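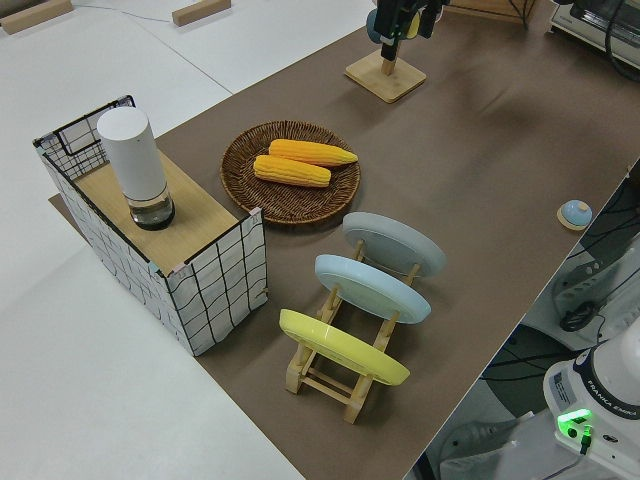
Wasn't the whole point of the rye starter that it would shrug off a cold kitchen? Soritach asked that under my last entry, and it's a fair question, so I'm starting with it.

14 Apr 2025

Yes, that was the idea, and I still think it's mostly true. But a starter that survives the cold and a starter that raises a loaf on schedule in the cold are two different animals, and I had been treating them as one. The Metstead rye (the jar we got going from the Metstead whole grain flour last July) has never died on me. It has sulked plenty. What I wanted to find out this time was how much of the sulking is temperature and how much is me feeding it too stingily.

Setup: 2 jars, same starter, same flour, same tap water left out overnight. Jar A fed 1:1:1 by weight. Jar B fed 1:3:3. Both on the shelf by the window, which sits at 15 C in the morning. I put rubber bands at the starting level and checked whenever I walked past, so the times below are good but not perfect.

A got moving first, as expected. Domed nicely, then fell back while B was still thinking about it. If I'd stopped there I would have written "feed small in the cold" and gone to bed happy. But B kept climbing! By the time I checked before breakfast it had gone well past the height A ever reached, and the smell was wonderful, all apple skin and yogurt, with none of that nail polish edge A gets when it's been sitting hungry. Took B 14 hours to peak. That's long, but it's an overnight plus a bit, and I can plan around an overnight plus a bit.

So the bake used B.

Formula, one loaf:
Bread flour 400 g
Whole rye 100 g
Water 350 g
Starter (B, at peak) 100 g
Salt 10 g

Mixed flour and water and let it rest while I cleaned up, then worked in the starter and salt by squeezing it through my fingers. It felt slack at first and I nearly threw in more flour. Glad I didn't. After the second fold it had pulled itself together into something I could lift in one piece, and by the fourth it was holding its shape in the bowl with that lovely jiggle.

Bulk ran longer than the book times, no surprise. I went by the look of the dough, waiting for bubbles at the sides and a bit of a dome at the edge where it meets the bowl. Shaped it as a round, then into the fridge overnight, seam up, with rice flour on the cloth. (Note to self: the rice flour is nearly out again. Wheat flour sticks. I relearn this every spring.)

Oven at full heat with the lid on to start, then lid off and down to 220 C until it was darker than I'm comfortable with. I keep chickening out on color and I wanted to hold my nerve this once. Very happy I did. The crust sang for ages on the rack, and the bottom sounded hollow all the way across.

Crumb: even, a little tight toward the base, moist without being gummy. I cut it too early, of course, so the first slices dragged on the knife. The heel toasted with butter was the best thing I've eaten all month. The sourness is there but it comes in late, after the malty rye flavor, and that's exactly the order I like it in.

The tight base bothers me. Could be slightly underproofed, could be that I pressed too hard in shaping. I tend to squash the middle when I'm pleased with how a dough feels. Next time I'll use a lighter hand and leave everything else alone, so I'm only changing one thing.

Firis wrote to say they feed theirs at 1:5:5 and keep it in the oven with the light on, which gets it up to a cozy temperature in no time. I tried that over the winter and liked it right up until I preheated the oven with the jar inside. The Ó Néill recipe gets around the whole business by using warm water at 298 K, which is a very funny way to write a bread recipe, but 25 C is 25 C, and warm water at feeding is an easy thing to try. Putting it on the list.

Discard from jar A went into crackers with caraway and coarse salt. Rolled as thin as I could manage, brushed with oil, baked until brown at the corners. Gone by the evening.

To do:
Repeat B with warm water, everything else the same
Softer shaping
Buy rice flour
Try the 1:3:3 feed with half white flour, see if it peaks sooner
Wait until the loaf is cool before cutting (ha)

Jar B is fed again and back on the shelf with a fresh rubber band.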